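Handling and Gripping, Practical 4: Comparing two grippers on moulded covers
Handout to go with the lab session. Notes by Sumathi Chettiar.

Bring this sheet with you. You will work in pairs and hand in one results table per pair.

1. What we are comparing

The same part is picked with two sets of fingers. The Bevix set has flat pads and closes in parallel. The Tidar set is narrower and has a small step near the tip, which is meant to hook under a rim. Both fit the same wrist, and the arm controller is the same Sultum unit you used in Practical 3. Do not change the speed limits on it.

The part is a black moulded plastic cover. It is long, hollow and open on one face, with a raised rib down the middle. We chose it because it is awkward. The outer face is glossy and curved, so a flat pad touches it along a line only. The rim gives a much better hold but the fingers have to be in the right place to reach it.

2. Terms used in this sheet

Approach: the direction the fingers travel in the last stretch before contact.
Rim grasp: one finger inside the cover, one outside.
Body grasp: both fingers on outer surfaces.
Slip: any movement of the part in the fingers after closing. Turning counts as slip.
Drop: the part leaves the fingers before you command them to open.

3. Holding pose

After each lift, stop with the cover clear of the yellow surface and tilted so the head camera can see the inside of it. Check the position of the fingers before you move on. Keep the other arm away from the part being held.
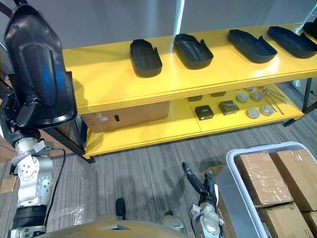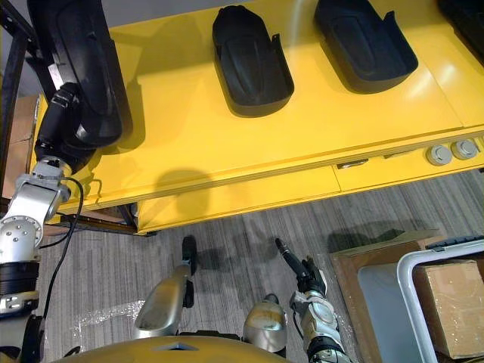 4. Procedure

4.1 Lay the covers out on the yellow top with space between them. They need not be parallel. Note the angle of each one on your sheet.
4.2 Fit the Bevix fingers. Run the homing routine and wait for the controller to report ready.
4.3 Do 12 picks with a body grasp, then 12 with a rim grasp. Take the covers in any order, but write the order down.
4.4 Hold each lift for 8 seconds. Record slip, drop or hold.
4.5 Change to the Tidar fingers and repeat 4.2 to 4.4. Tighten the finger screws with the torque driver, not by hand.
4.6 If a cover falls, stop the arm before you reach in. Look at the rim for damage and swap the part if it is chipped.

5. Grip force

Start at 34 per cent of full force for both sets. Go up in steps of 2 per cent if you get three slips in a row, and write down where you ended. Too much force bends the open side of the cover inwards, and it may then spring out when the fingers open. In the May group several pairs logged this as a drop. It should go in the comments column.

6. What to hand in

The results table, with columns for finger set, grasp type, part angle, force, result and comments.
A short paragraph saying which set you would use for this part, and at which grasp.
One paragraph on where the camera view was blocked by the arm or by the part itself, and whether this changed your choice of approach.

Read the section on contact geometry in the Ndung'u notes before you write up. Tables are due by Dec 5, 2018, in the tray outside the lab office.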